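Section 7. Setting the table linen cycle

The Zomia washer has a program labeled Table Linen. Tradusus, who built the machine, would like you to use it for everything from napkins to banquet cloths. We sell and service these washers at Dimiva and we have our doubts, so read this section before you trust the label.

1. Shake the cloth out over a sink or outdoors. The drum filter is said to catch crumbs. It catches lint.

2. Check the care tag. If there is no tag, treat the cloth as cotton that will shrink.

3. Load no more than 2 large cloths. The printed chart on the lid allows more, but that chart seems to have been drawn up for handkerchiefs.

4. Turn the dial to 7. The display should read TL. If it reads 706, the door lock has not engaged. Open the door, close it firmly, and turn the dial again.

5. Add detergent to the left drawer only. Leave the stain booster drawer empty unless you have tested the booster on a hem.

CAUTION: Do not wash a deep-colored cloth with white napkins, whatever the "Color Guard" light says. The light comes on when the water is set to cold. It does not detect dye.

6. Press Start and hold until you hear the click.

NOTE: The quick version of this program skips the second rinse. We don't recommend it for anything that will sit under food.

7.1 Drying and creases

The manual that ships with the washer claims a cloth will come out "ready to lay." Some thin polyester ones might. Most will carry fold lines, and a cloth put away in a drawer will pick up more of them. 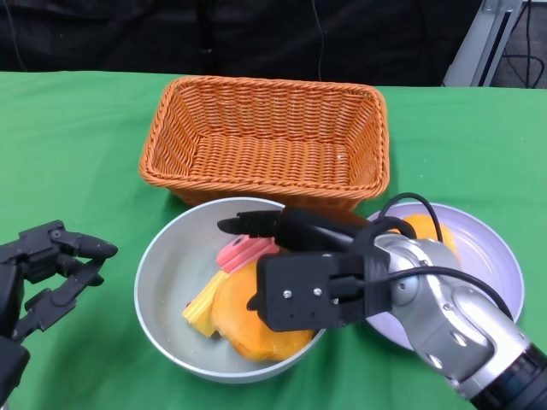 Hang the cloth over a wide rail while it is still damp and pull the hems straight by hand. If you iron, iron the back. A steam setting is fine for cotton, less fine for blends, and we would not believe any tag that says otherwise until a corner has been tried.

Run the drum clean program when the counter reaches 3000. Skipping it voids the Fülöp pump warranty, and they do check.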